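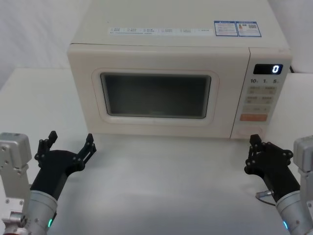

Woltau asks why I still heat the agar in a microwave oven and not on the hotplate, which is slower but does not boil over. The answer to them is in the notes from April, but I write it again because the page is hard to find.

Home | Notebook | Protocols | Stock list | Sign out

9 November 2023
Entry by the bench keeper, prep room

The hotplate needs a stir bar, and with a stir bar in a 500 mL bottle I cannot see well if there are still grains on the bottom. In the microwave I swirl by hand between the bursts and look against the light. This is the whole reason. For the Ternen medium, which burns easily on the glass, I think the bursts are also more gentle, but I did not compare it properly.

The microwave is the cream one on the white bench, with the orange button under the beige keys. Only media and buffers go inside. Lunch goes in the kitchen down the hall, also when the queue there is long.

Today's work: plates for the Rustari series. I made 200 mL of medium in a 500 mL bottle, so the bottle is less than half full. Cap loose, one quarter turn on the thread. First burst one minute on middle power, then swirl with the heat glove. After that short bursts of ten seconds until it is clear. It started to climb in the neck at the third short burst and I stopped the oven at once. I waited until it went down and continued. No loss, but the colour of the batch is a bit darker than last time. I don't know if this is from the heating or from the new tin of powder.

Poured 13 plates. The last one is thin and I marked it for practice streaking. Lids half open in the hood for twenty minutes, then closed and turned over. There was some condensation on the first ones, I poured too hot. Next time I will wait until I can hold the bottle with a bare hand for a few seconds.

Weight of bottle with medium before heating was 328 g. I forgot to weigh it after, so the water loss is again not known. Please, who does the Nijs batch next, write both numbers, and add warm sterile water before pouring if the difference is more than a few grams.

Cleaning: if agar spills on the plate inside, let it set first and lift it with the plastic scraper. When it is wiped warm it only spreads to the corners and smells at the next use. No bleach spray near the keys, a damp cloth is enough.

Still to do
- order heat gloves, size medium, the left one has a hole at the thumb
- ask Woltau which centre of the plate they measure from, their drawing is not clear
- put the April page in the same binder as this one
- check plates for contamination after two nights at room temperature

Prep room notebook | Contact the bench keeper | Back to top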